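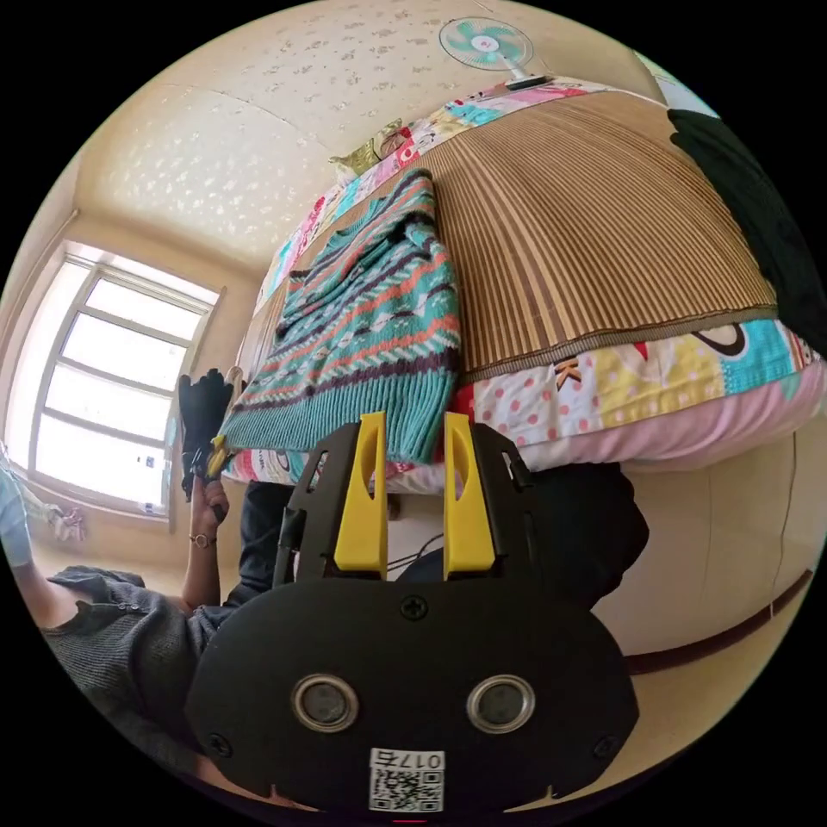
Open day notes, 6 March 2021

Reading time: 2 min

Okay, writing this while my feet still hurt. Second visitor day for the handheld gripper project, and it went so much better than January! (In January we had people standing three deep in the hallway and one working gripper. Never again.)

Task was the same one we've been on all month: knitwear on a bed. Turquoise sweater with the zigzag bands, laid out flat over the patchwork bedding. I love that sweater for demos, because people can see from across the room which way the stripes run and whether a fold came out square. Urszula hates it because the ribbed hem creeps. She's right, it does creep, and the bamboo mat next to it doesn't help, since the knit catches if you drag it across. Lift, don't drag. I must have said that to every single visitor.

We let 12 people try it, 2 at a time. Didier did the safety talk and Panagiotis logged. Unit 017 was out again, yellow fingers. I still think the gap is a bit generous for thin fabric, but for a chunky knit it's lovely, you get a proper pinch on a sleeve.

What people got wrong, mostly: they twist the wrist at the top of the lift. Then the sleeve swings under the body and you have to start over. A retired tailor from the Hirnetti group got it on her first go and then gave me a short lecture on folding from the shoulder seam (she's right, trying it next week).

Also, the window. Bright daylight on that side washes everything out, and I keep meaning to bring a sheet to hang over it. Jacqueline wants to leave it alone and treat it as useful variation. We argued about it over sandwiches and got nowhere.

To do:
- tighten the screws on 017 before anyone takes it out again
- ask Esteves about spare fingers
- shorter safety talk (sorry Didier)
- try the cardigan with buttons

40 folds logged by the time we packed up. Panagiotis has the sheet.

Comments

Urszula Nowicki: The hem creeps because you start from the sleeves. Start from the hem!

Didier Vasseur: The talk was already the short one.

Jairo Bermúdez: Can I get a slot next time? I'd bring my own sweater, a plain gray one, to see how it does without stripes.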